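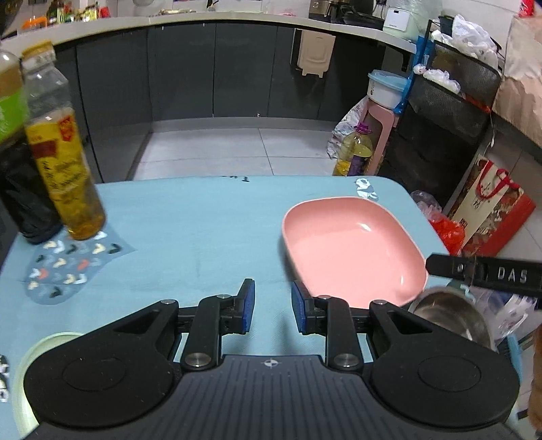
Orkden Supper Club
Minutes of the autumn planning meeting
Held 28/10/2024 in the kitchen at Ronavham, 6.30 pm

Eleven members present, four apologies. The chair welcomed two new members, both of whom had brought food, so they will fit in well.

1. Minutes of the last meeting
Agreed, with one correction. The lentil soup was made by the Druvari Road table and not by the Mill Lane table as recorded. Mill Lane were very gracious about it.

2. Matters arising
The oven light has been mended. The drawer by the sink still sticks. One member has offered to bring candle wax for the runners and see if that helps.
The letter to the hall office about Thursday evenings was sent and answered. We keep our slot until the end of February, and they will look at it again then.

3. Money
Balance in the account is £630 after paying the hire for the quarter. We took £36 in the tin at the last supper, a very good night for us! It was agreed to leave the supper price alone until spring.
The quote from Le Goff for a second-hand range was £1167 including delivery. Everybody loved the look of it (six burners!) but it would swallow the lot and more. Deferred. The secretary will ask if they ever get anything smaller in.

4. The table
This took up most of the evening and was a really cheerful discussion. We have been cooking with everything laid out on the one table and it has made such a difference to how people join in. Those who used to hang back by the door are now chopping.
Points raised:
The light blue tablecloth is liked by all and stays. It does need ironing. A member asked whether we should have a spare, and another thinks she has one in a similar blue at home and will look.
The patterned cloth should carry on going under the oil. Oil spots come out of the small one far more easily than the big one, as two of us found out last month.
Bottles to be kept together on the left so that people know where to reach. The steel pot goes on the other side, with room to put a lid down next to it.
Pink dish: general delight. It was suggested for the salt and spring onion, then for the dipping sauce, then for sweets at the end. Left to whoever is cooking.
Plastic bags. Please could these be folded and put away once the shopping is out. There is a box for them under the worktop now.
Chopping boards to be stood up to dry and not stacked flat. Agreed without a vote.

5. Oil
We get through a fair amount and it was asked whether buying bigger would save money. The wholesaler does a large drum but there is nowhere to keep it, and lifting it to pour was thought a bad idea. Carry on with ordinary bottles. The member who does the shop will get two at a time and write the opening date on the cap.
Used oil must NOT go down the sink. Let it cool, pour it into a jar, and one of us will take the jars to the tip.

6. Dumpling night
Definitely going ahead, and the excitement in the room was lovely. Last year's total was some 1000 dumplings across the evening, by the reckoning of the folding table, and they would like to beat it. Fillings to be pork and cabbage, prawn and chive, and a mushroom one. The mushroom one will be mixed first, with clean bowls and spoons, and cooked in its own pot.
Wrappers: half bought, half home-made. There was a lively ten minutes on whether home-made are worth the trouble. The view of those who make them is that they are. Rolling starts at four for anyone who would like to learn, and beginners are very welcome – the wonky ones taste just the same.
Guests to bring a bowl and chopsticks or a fork. A list for drinks will go up by the door.

7. Tidying up
The new way of doing it (wash as you go, one person drying, floor last) had us out by half past nine at the last supper. Well done everybody. The floor tiles are quick to mop but the lines between them hold flour, so please sweep properly before any water goes down.
Tea towels: rota passed round and filled as far as Christmas. Three slots after that are still free.
Two lids and a ladle are waiting in the lost property box. If they are yours, please take them home.

8. Recipe folder
Now up to the letter P. Pages have been getting splashed, so plastic sleeves will be bought out of the tin. Could people write the quantities in grams as well as cups, and put down how many it feeds. A request was made for the braised aubergine from the summer picnic and its cook has promised to write it out this time.

9. Any other business
The Druvari Road table would like to try a breakfast in the new year, with congee and fried dough sticks. Warmly received. Back on the agenda next time with a rough costing.
Somebody's umbrella was left in the porch, green, wooden handle.

Meeting closed at 8.15 pm, followed by noodles.

Actions
Candle wax for drawer – member from Mill Lane
Ask Le Goff about smaller ranges – secretary
Look for spare blue cloth – as offered
Plastic sleeves – folder group
Breakfast costing – Druvari Road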